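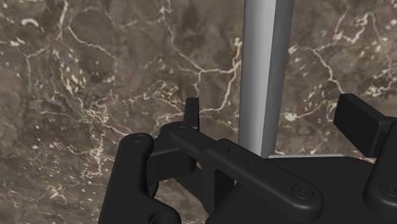

Thread on what I did with my summer, which was teach a simulated gripper to close on a pole. I'd planned to learn to swim.

For those just joining: I write the grasping half of Wondell, our manipulation stack. Piyumi Wickramasinghe writes the planner. The planner gets the hand to the object. My code takes over for the last bit, where all the embarrassment is.

The pole is a light gray cylinder. No texture, no label, perfectly straight. It is the easiest object in the set by every measure we wrote down, and for most of June it was our worst score by a mile.

You'd think the mugs would be worse. The mugs have handles. The mugs were fine.

The trouble is that a cylinder looks the same from all sides. My pose estimator was asked for six numbers, three for position and three for rotation, and one of those rotations has no right answer. So it made one up. A new one on every update, with great confidence.

Piyumi's planner believed it, because that's what planners do. Each time the estimate spun, it decided the wrist should spin too. The hand would get right up to the pole and then sort of wring itself, like someone trying to remember if they'd locked the car.

My first fix was a low-pass filter on the rotation. Don't do this. Filtering a number that means nothing gives you a smoother number that means nothing. The wringing got slower and more thoughtful.

Second fix, and the one that's still in: tell the software the object is symmetric. Each model now carries a small symmetry tag, and the estimator reports the axis plus a flag saying "any roll you like." The planner picks the roll closest to where the wrist already is. It's 136 lines, and most of those are tests.

This is in every textbook. I own two of those textbooks.

So then the approach was clean and the grasp still failed, and here we come to the marble.

Our simulator, Damcombe, swaps in a new background texture every episode so the vision network won't get attached to any one tabletop. One of them is dark brown marble with cream veins all over it. Very classy, very hotel lobby.

The segmentation network loved the veins. Pale, thin, long — obviously a pole! It would run the mask up the real pole and then wander off sideways along a vein, and the fitted cylinder came out tilted to split the difference.

You could see it plainly from the wrist view. Pole standing between the two sides of the gripper, right where you'd want it, and the overlay leaning over like it had heard some gossip.

I retrained with more stone. Better, still leaning. What worked was dumb: check the mask against depth before fitting, and throw out any pixel that sits on the background plane. The veins are painted on. They have no depth. The pole has plenty.

Side quest. The gripper's linkage gets into its own camera view, big black arm right across the lower part, and we'd been masking it with one fixed stencil from back when the fingers were always wide open for the approach. They aren't anymore. So part of the linkage was leaking into the depth check as "object."

Now we render the mask from the joint angles each cycle. The simulator knows exactly where every part of the hand is. We'd simply never asked it.

Results, since someone will want them: 800 simulated grasps on the pole, old code against new, same seeds. Old code got it a bit under half the time. New code misses now and then, and most of the misses are the pole getting nudged before contact is registered, so that's a force threshold problem and I know where it lives.

Marble episodes are now no worse than plain gray ones. I've kept the marble in the nightly run anyway. I don't trust it.

Things I have not fixed: the planner still pauses just before the fingers close. Piyumi says it's checking for collisions. I say it's savoring the moment. There's a ticket.

Also not fixed: anything with two symmetries at once. Please don't reply to me about spheres.

The symmetry tags and the joint-angle mask are merged as of 30/07/2021. If you're on the Ankrah branch you'll need to regenerate your object files or the loader will complain, at length, in capital letters. I wrote that error message in June and I stand by it.

Next up is the same grasp on the real arm over in Flendstead, where the light comes in through a window and nothing has a seed. Will report back.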